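Sorting cell, Flevden hall: pre-start checklist with comments
October, second issue

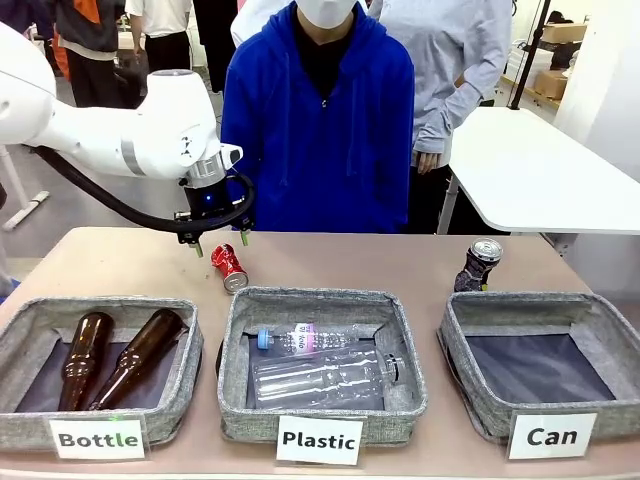 I still don't believe a checklist stops anything breaking, but Carville want one, so please fill it in properly.

1. Arm base bolts. OK. The paint marks line up. A paint mark only tells you the bolt head hasn't turned.

2. Cable from arm to gripper. WATCH. The loop is wide and swings on fast moves. Voner say it is within limits. I asked which limits and have had no reply.

3. Fingertips, light green. OK, replaced Saturday. The last set was sold to us as good for 60 shifts and was split after 14.

4. Gripper ring light. Comes on blue. Treat it as a sign of power and nothing more. Still check the hold on the screen.

5. Bins and cards. Left to right: Bottle, Plastic, Can. Bins must sit square to the front edge. The cards are for people. Moving a card does not change where the arm drops things.

6. Dented cans. FAIL. 2 dropped in the test run, one with a dented-looking bottom, one slightly crumpled at the side. The Geagea settings are meant to cope with this. Retest before sign-off.

7. Emergency stop. OK from both sides of the table.

8. Standing distance. NOT AGREED. There is no line on the floor and visitors drift up to the table. A verbal warning is not a guard, whatever the risk sheet says.

Result: slow speed only until 6 and 8 are closed. Item 2 to be looked at again in 2 weeks.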